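Ticket: Newsletter blast stuck at 300, then sending doubles
Category: Mailing / Lists
Status: Open, waiting on customer

Okay, hi again, it's Fulgencio Orozco, I run the politics newsletter and the comment section that goes with it. I'm on the Planari middle plan, the one that lets you send to 2000 people. I'm going to put everything in one place this time so I don't get asked for my browser version a third time (it's the newest one, I updated it this morning, same problem).

What's going on: I wrote my piece on the county school board recall, which I'm pretty fired up about, and hit send on Friday right after breakfast. The progress bar went up to 300 and sat there. I made coffee. I came back. Still 300! No error, no red banner, just the little spinning thing. So I closed the tab, which I now know you folks don't like people doing.

Then the emails started. Some readers got the piece twice. A few got it three times. And a whole bunch never got it at all, including my own brother-in-law, who of course called me to say I'd been silenced by the other side. I told him it was probably a settings thing. He isn't convinced, and I'd love to be able to show him something.

What I've tried so far:

Logged out and back in. Nothing.

Turned off the Vevar add-on, the one that puts the donate button for the recall petition at the bottom. Sent a test to myself and it came through fine, so I got excited, then turned Vevar back on and the test still came through fine. So I don't think it's that.

Split the list in two and tried sending to just the second half. Stuck again, only this time it stopped at 40.

Exported the whole list and opened it in a spreadsheet. I found 18 addresses with a space in the middle of them, all from the paper sign-up sheet at the recall rally (people's handwriting, my typing, let's split the blame). I fixed those and imported the list again. Sending stopped at 300 again, same as the first time.
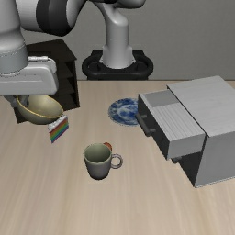 Robot arm on a black mount behind a light wooden table, gray wall (rendered).

Update, same day, after lunch. Your first reply asked if the post itself might be tripping a spam filter because of the language. I went back and read it with that in mind. There's a lot of capital letters in it, I'll give you that. The headline has four exclamation points. But I wrote a much hotter one back during the sales tax fight and that went to everybody with no trouble at all, so I have a hard time believing the filter just now got delicate. I did make a calm version, all lower case headline, no links, and sent it to the second half. Stopped at 40. My wife said she liked the calm version better, for what that's worth.

You also asked whether I'm being rate limited. How would I know? I looked under Account, I looked under Sending, I looked under the thing with the gear. There's a line that says "Sending health: Good" with a green dot next to it. It said Good the whole time it wasn't sending.

Update, evening. Okay, I think I found something! I was going down the list looking at who did and who didn't get the email, and a lot of the missing ones have a tag on them that says "woto". I never made a tag called that. Then I remembered that I brought my old readers over from Woto last year, before I was with you, and there was a checkbox during the import about keeping the old preferences. I must have checked it. So now I'm wondering if those folks still have some kind of leftover unsubscribe or hold on them, and the send runs into one of those and chokes, and then when I try again it starts over from the top. That would explain the doubles, right? The people at the top of the list keep getting it and the ones past the jam never do.

I took the tag off one reader, the guy who runs the Sarmiento blog (he writes about the same county stuff as me and said I could use him as a guinea pig). Sent just to him. He got it! Once! So that's good news, but I don't want to take the tag off everybody until one of you tells me it's safe. If some of those people really did unsubscribe back in the Woto days, I don't want to be the guy who starts mailing them again. I've written whole columns complaining about campaigns that do that.

So, questions for whoever picks this up:

Can you see on your end what the "woto" tag is doing?

Is there a way to pick up a stuck send where it stopped, so the first 300 don't get it yet again? I've had two people reply "WE GET IT" already.

Can the green dot be looked at by somebody?

The recall vote is coming up in September and I've got a candidate Q&A I want to get out before then. I haven't touched anything since the test to the one reader, and I'll leave the list alone until I hear from you. Mornings are best if you need to call.

Fulgencio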